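About Us

Guthrie Seals & Gaskets

We make gaskets, washers and flat seals for people who need them to fit. Rubber, cork, fibre, PTFE, a bit of felt. Been going as a family firm, then a partnership, now a small limited company with 22 of us on the books. Trade and public both served. No minimum order on stock sizes.

How we started

Rutilio Bañuelos cut the first ones by hand, for pump repairers mostly. Flange gaskets, odd sizes, things the big suppliers wouldn't quote for. One press, one bench, a lot of cork dust. Despina Văduva joined to do the accounts and ended up running the cutting side – she still does. Rutilio looks after tooling and the awkward enquiries.

The name came with the building. Mr Guthrie was long gone but the sign was good and we couldn't afford another one.

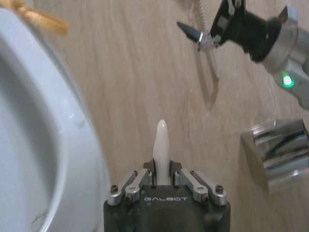 We moved to the present unit when the second press arrived. More floor, better loading door, room for the sheet racks. Then bought the Mikeck tooling stock when they closed, so if you used to buy from Mikeck we very likely have your cutter on the shelf. Old part numbers are fine, quote them as they are. We kept there card index too and it gets used most days.

What we make

Full face and ring gaskets, cut from sheet
Flat washers in rubber, fibre and nylon
Cork and rubber bonded cork for covers and sumps
PTFE envelopes and plain PTFE rings
Strip and cord, sold by the metre
One-offs from your drawing, or from the old gasket if thats all you've got

We hold 2414 cutters at the last stock check. If yours isn't one of them we can usually make it up in-house. Tooling charge is one-off and we keep the cutter for you, no storage fee.

Our own ranges

Cutis is our thin sheet range. Soft nitrile, for light covers and low bolt loads. Comes in black only at the moment, grey to follow in December if the supplier behaves.

Okora is the harder stuff. Fibre based, for hot water and oil. Sold in full sheets, half sheets, or cut to size. Ask before using it on steam – there is a grade for that and it's a different price.

Data sheets for both on request. The downloads page is being redone, so email for now please.

Lead times

Stock items – same day if ordered before noon. Cut parts with an existing cutter, 6 working days. New tooling takes longer and we'll give you a date when we quote. Breakdown jobs, ring us, don't email. We'll do what we can and tell you straight if we can't.

Quality

Every batch is measured at the start, at the end and at least once in between. Material certificates kept on file and sent free if you ask when ordering. Afterwards is also fine but it takes Despina longer to dig out. Samples posted for most grades, up to A5 size. 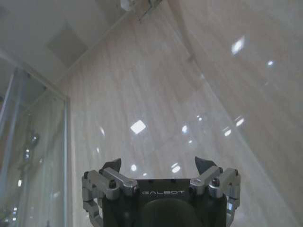 Visiting and collections

Trade counter is open Monday to Friday, closes early on Friday at 30 minutes past two. Please bring the order number. Parking at the side, leave the loading door clear. If you've got an old gasket to match then bring all the bits of it, even the broken ones, and the flange size if you know it.

Working here

We take on one trainee most years. No experience needed, you do need to be able to read a rule and not mind the noise. Letter or email to Rutilio. Press setters – always worth getting in touch even when nothing is advertised.

Contact

Quotes and drawings to the sales desk, invoices and statements to accounts. PDF or DXF preferred, a clear sketch with sizes in millimetres will do. Please put the quantity and material on the first message, it saves a day.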